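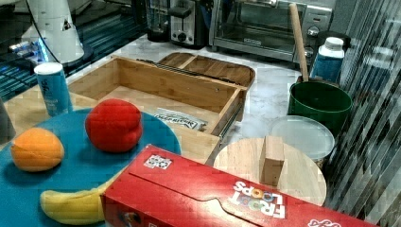
Clubs > Student Projects > Kitchen Tasks > Thread

Does the drawer have to be fully closed for the run to score? It has to be within a finger width of closed, and the arm has to have let go of the handle.

Print this thread | E-mail this thread

susten_rookie
Thanks, that clears it up! We're a first-year club and we've been arguing over the rule sheet for two weeks – half of us thought a nudge with the wrist was fine. So far we get the drawer open most of the time and then everything goes wrong on the way back.

gearlash41
Same problem at Clatthorpe last year. Come at the handle straight down and slow. 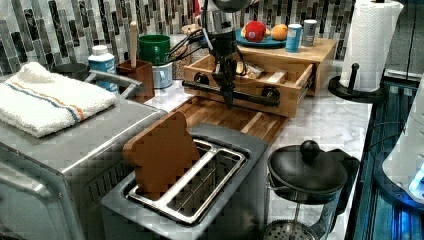 We used to sweep in from the side to save time, and all it did was shove the whole unit along the counter. Once we changed that we lost a few seconds per run and stopped losing points.

mod_arsenault
I don't agree with slow. The Arsenault team ran 579 practice tries before September and our slow ones failed just as often. What helped was checking finger position from the wrist view before closing. If you can't see both fingers, back off and try again.
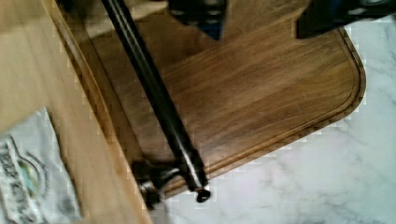 Wrist view, over the cutting board

gearlash41
579 with your gripper, sure. Ours has softer pads and it slips if you hurry. I'd want to see your numbers with the same pads before telling a new club to speed up.

susten_rookie
Okay, please don't fight in my thread, haha. Next question, about layout. How far apart do you put things? 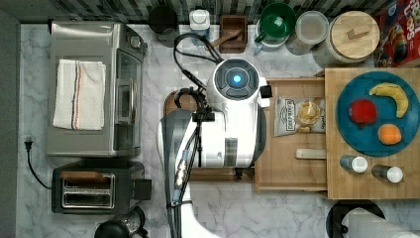 We start every practice with a reset, and that takes us about 6 minutes, way too long. My job is the right side, and I keep arguing for fewer things over there. With the chips on one board and the plate of fruit on the next one, you can plan a reach for either without dragging the arm over the other, and I like that. My teammates want to pile it all together because the Canness judges supposedly do.

mod_arsenault
They do, a bit. Start spread out, then crowd it once your drawer is reliable. And tape marks for the boards! Our reset went down to 2 minutes.

gearlash41
Agree on the tape, at least.

Recent threads
- Canness rule changes, July 2019
- Soft pads or hard pads?
- Clatthorpe open practice sign-up
- Cable keeps snagging at the wrist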